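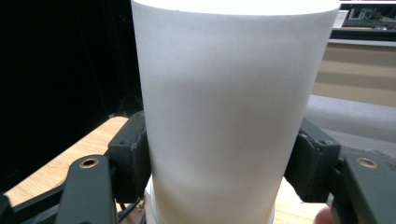 Can a machine put the paper cups away yet? (a thread)

1/ I've been going on about this at work for weeks, so now it's your turn. I do mornings at Boros, the coffee counter on the ground floor of the Kidora building, and my least favourite chore is cups. Not making coffee. Cups! Getting them out of the sleeve, onto the stand, one inside the next, without crushing the rim.

2/ My cousin's partner Levente Fodor works on household robots at a little outfit called Clunum. I asked him at a barbecue in August when I could expect one behind the counter, and he laughed for longer than I thought was polite.

3/ His answer, once he'd put his plate down: dishwashers and vacuums are machines built around one job. Picking things up off a table the way you and I do is a whole different kind of work, and paper cups are meaner than they look.

4/ Think about what's in your hand. It's tapered, so if you squeeze it too low it wants to slide. There's hardly any weight in it. It's white on white when you stack it, so good luck seeing where one cup ends and the next begins. And it dents if you look at it wrong.

5/ I tried doing it with kitchen tongs at home to get a feel for it. Grabbing one was easy. Letting go of it without knocking over everything I'd already stacked - that was the bad part. My fingers do some little wiggle at the end that I'd never noticed before, and tongs don't wiggle.

6/ So the way a lot of people are going at it now is, a person does the chore while holding the same sort of gripper the robot will have, and the whole thing gets recorded. The machine learns from the recordings. I like this because it means somebody finally thinks stacking cups is a skill.

7/ A cup lying on its side is its own special problem. You've got to pick it up, get it turned upright, and bring it over to the stack, and the stand is usually some wire thing with curvy bits for it to catch on. With two hands I don't think about any of that. With one hand and a phone in the other I drop it, I'll admit that freely.

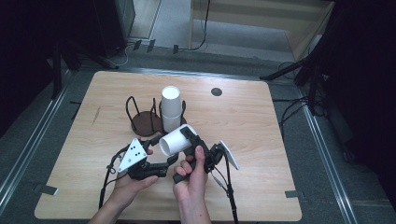
8/ So will it be stacking cups at my café next year? Levente's guess is that a machine could manage it on a tidy table with the stand in the same spot every time, and would come unstuck at a counter like ours, where the stand gets shoved behind the syrup by lunch.

9/ He showed me their notes from a run of practice tries. 206 attempts at nesting one cup in another, and the misses were mostly the new cup catching the lip of the one below and tipping over. I've got a colleague with the same failure mode, love him to bits.

10/ My manager Barnabás Pintér has a different view, which is that he doesn't care how it gets done so long as it costs less than me. He found a fixed cup dispenser from a company called Doltlow for 2000 dollars. It's a tube with a spring in it. It drops a cup when you pull.

11/ And you know what, the tube is pretty good! It holds 100 cups and has no opinions. But you've still got to load it, and guess whose hands do the loading.

12/ That's where I've landed with most of this stuff. The boring fixed machine handles the middle of the job and a person gets both ends. Same with our dishwasher. Same with the grinder. Same with the floor thing that cleans everywhere except the corners and under the pastry case.

13/ A proper pair of robot hands would be for the ends. Opening the sleeve, finding the edge, straightening the cup that fell over, wiping up whatever it fell into. I'd take slow. If it wanted to spend the whole night on it after we've locked up, I really wouldn't mind.

14/ Levente says slow is the bit they can already do, haha. It's the sleeve that worries him - thin crinkly plastic that's never the same shape twice. I told him we open ours with our teeth and he asked me to please stop telling him things about the café.

15/ If anyone works somewhere that has a machine doing fiddly pick-it-up jobs (bakery, laundry, warehouse, whatever), tell me what it's good at and what it flings on the floor. I'm on at 2 tomorrow for once, so I've got all morning to read replies.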